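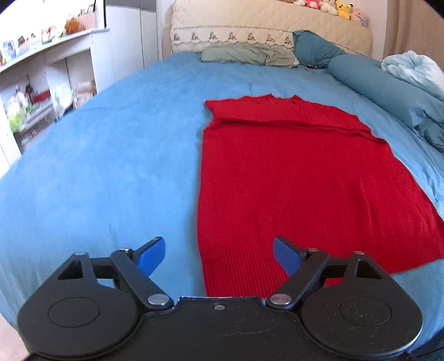 *A red knitted garment laid flat on a blue sheet.*

**Clirkstead, 10 Oct 2018** — Nendenent, a consultancy for management systems, has opened a new service for small companies which want to prepare for an environmental management certificate under ISO 14001. The service is for firms with fewer than 60 employees and is offered from the offices in Clirkstead and Duren.

Many small firms are asked by their customers to show how they control waste, energy and water. Often the owner has good habits in the workshop already, but very little is written down. When the auditor comes, it is difficult to show what is done and who is responsible for it.

The new service begins with a visit of one day. A consultant walks through the site with the person who will look after the system, and together they make a first list of the activities which have an effect on the environment. After the visit the client receives a written report of 4 pages, with the open points in order of importance. The client decides then if it wishes to continue.

"We have seen manuals of 500 pages that were bought ready-made and were never opened again," said Leif Blöndal, director of Nendenent. "A small firm needs short procedures, written in the words its own people use. If the foreman cannot find his task in the text, we have to write the text again."

The service was tried in August with Peng, a supplier of packaging materials in Duren. Peng had kept its records of waste transport in three different departments, and the legal register was not up to date. The two companies brought the records into one folder and agreed on a fixed date each month for checking them.

"The internal audit was the part we feared most," said Peiyu Kang, quality manager at Peng. "We had done such audits for quality, but for environment the questions are others. It helped us to do the first one side by side with the consultant — the second we will do alone."

Nendenent does not issue certificates itself. Clients choose their own certification body, and the consultant can be present during the audit if the client wishes so.

Training for internal auditors can be booked separately. The course takes two days and includes an exercise at a working site. Firms that register within 30 days of this announcement will receive the first visit at a reduced price.

**Contact for press and clients**
Nendenent, Clirkstead office
Leif Blöndal, Director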